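Home About Our Work People Careers Contact

About Tondport

Last updated: April 28, 2018

Tondport prepares and packs laboratory supplies for clinics, schools and small research groups. The company was founded in Chin and moved to its present building in Zumel, where 27 people now work across packing, quality, software and customer service.

For most of our history every order was packed by hand from start to finish. Packing remains skilled work, but the lifting, turning and setting down of the same tub several hundred times in a shift is hard on wrists and shoulders. In November the company began moving the most repetitive of these tasks to an automated line named Muvar. The line currently handles 12 products. All others are packed by hand.

How the work has changed

No position was removed when Muvar was introduced. Packers who used to spend a full shift at one station now divide their time between hand packing, checking finished orders and teaching the line new handling tasks. Each employee who moves into teaching receives 100 hours of paid training and keeps his or her grade and seniority – a condition agreed with staff before any equipment was ordered.

Teaching is done at the table with handheld grippers. An employee performs the task as he or she would wish to see it done, and the movements are recorded and reviewed by the software group. Clear plastic tubs were among the first items chosen, as they make up a large share of our orders and are easily scratched by a careless grip.

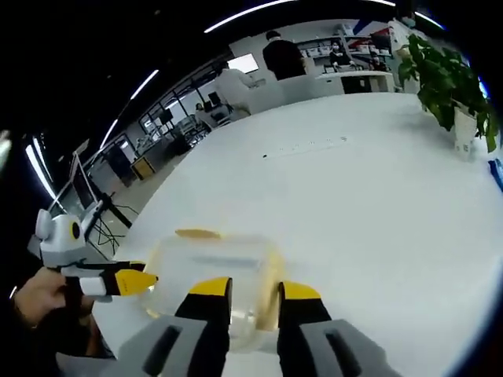
Giorgia Sanna told the staff meeting that her shoulders hurt less than they did a year ago, but that she missed the talk at the packing bench and wanted the shift plan to keep pairs together. The plan was revised, and packers on hand work are again scheduled in twos.

Questions about working conditions or training at Tondport may be addressed to Rebecca Bianchini, Staff Office. Requests to visit the Zumel building should be made in writing – groups are received by appointment only.

Back to top Careers Contact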